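How does a stamp make a picture?

A stamp is one of the simplest ways to print. You put colour on a block, press the block on paper and lift it off. The colour stays behind.

Look at the bottom of a stamp and you will find that some parts stick out and some parts are cut away. The parts that stick out are called the raised parts. Only these touch the paper, so only these leave a mark. The parts that are cut away stay white.

The picture on a stamp is always back to front. If you want to print the letter R, you have to carve it facing the wrong way. Letters like A and O are easier – they look the same in a mirror.

Ink comes from a pad or a tray. An ink pad is a bit like a flat sponge. Tap the block on it gently. If you push hard, ink gets into the cut-away parts and the shape fills in.

Why do prints smudge?

There are a few reasons:
Too much ink. It spreads out past the edges of the shape.
A block that slides. Even a tiny slip drags the colour sideways.
A finger or sleeve on wet ink.
Shiny paper. Ink sits on top of it for longer before it dries.

Press straight down, count to two and lift straight up. Hold the paper still with your other hand. 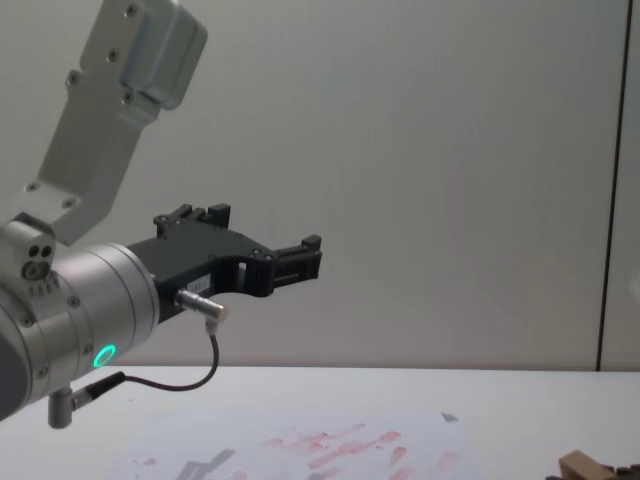
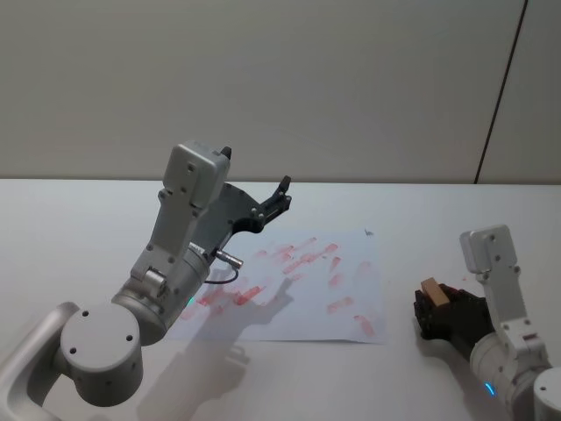 Wood is a good material for blocks. It is hard enough to keep its shape but soft enough to carve with a sharp tool (a grown-up's job). Tianyou Meng, who teaches printing to children in Preltach, has one pear wood block that has made 600 prints. The thin lines are starting to wear down now.

You can print without carving anything. Half a potato will do, or a cork, or the end of a pencil. Use one colour first – then wipe the block with a damp cloth before you try another.

Words to know
Raised: sticking up higher than the rest
Carve: to cut a shape into something
Smudge: a mark with blurry edges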